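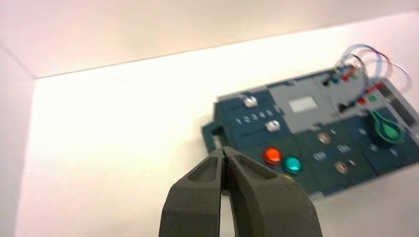
The gripper closed up beside the practice panel, with the red-orange and teal buttons just past its fingertips.

FOR IMMEDIATE RELEASE

Gorum opens its Parry workshop for a June open day, and I'd love you to come along

I've been putting off writing this because I usually leave the announcements to people who own a proper blazer, but the open day was my idea so the job has landed on me. We're Gorum, we teach robot arms to do fiddly little jobs, and in June we're opening the roller door at our Parry workshop and letting everybody in to have a look.

Doors open at 10 am and we'll keep going until 4 pm. It's free. You don't need to know anything about robots, and kids are very welcome (there's a lower bench with its own panel so they aren't stuck looking at the backs of grown-ups).

The main thing on show will be Plornon, which is our name for the whole manipulation program -- the arm, the software and the white enclosure it all happens in. The arm has a two-finger gripper and a small camera mounted down near it, so while it's working you'll be able to watch the big screen and see the job from the gripper's side. I still find that view a bit mesmerizing. Everything looks enormous, and a push button you'd hit without thinking becomes a serious piece of geography.

The job itself is a control panel. It's a blue thing covered in stuff to fiddle with: two sliders with the numbers 1 to 5 printed between them, a couple of glossy push buttons, a green key-shaped lever, and a run of wires and plugs off at the top corner. We picked it for the program because it asks for a different sort of touch from one part to the next. A button wants a straight push. A slider wants you to go sideways and stop in the right spot, and stopping is the hard bit. The lever needs a turn, and we've had more arguments at lunch about that lever than about anything else in the building.

Over the past season Plornon has logged 3049 attempts at the panel, and 2252 of them were clean, by which we mean the arm did what it was asked the first time and didn't bump anything else on the way through. The other 797 are at least as interesting to me, and we'll be showing a reel of them on the side wall. There's one where it lines up beautifully on a button, thinks about it for a very long time and then goes home. I've watched it far too often.

What's happening on the day

10 am -- Doors open, kettle on.
10:30 am -- First panel run, with one of us talking through it as it goes.
Noon -- Sausages out the front (veggie ones too, on their own grill).
1 pm -- Have a go yourself. You steer the gripper with a hand controller and try to press one button. It's harder than it looks and people get quite competitive.
2:30 pm -- Second panel run. We'll take requests from the crowd for which control it tries.
3:30 pm -- Questions, and whatever's left of the cake.

The hand controllers come from Jasten, our hardware partners two doors down, who have been very patient with us and have lent us a spare set for the afternoon. They'll have a table by the entrance if you'd like to talk about controllers, cables or careers.

I should mention space. The workshop can hold 274 people at once, so if it fills up we'll ask you to wait outside by the sausages for a few minutes until someone leaves. At our last open day the middle of the afternoon was the squeeze, and mornings were lovely and quiet. If you're bringing a school or community group, please let us know first and we'll set aside a run just for you before the doors open.

A few practical bits. Closed shoes, please, and long hair tied back if you're having a go on the controller bench. The floor is level all the way through and the accessible washroom is on the left past the lockers. There's parking behind the building, though the back row belongs to the neighbours and they do notice. Dogs can come as far as the grill.

We'll be running the arm at its normal working speed, which is slower than people expect from the movies. I'd sooner say so now than have anyone stand there waiting for it to warm up! Give it five minutes and I reckon you'll be leaning in, willing it along to the next slider like the rest of us.

Media are welcome all day and can film both panel runs. If you want a quiet interview or a closer look at the enclosure, come at 9 am, before the crowd, and ring the bell at the side door. The front one doesn't work.

About Gorum

Gorum builds and trains robot arms for small, careful handling jobs. The Plornon program is based at our workshop in Parry.

Media contact: Gorum open day desk, Parry workshop

ENDS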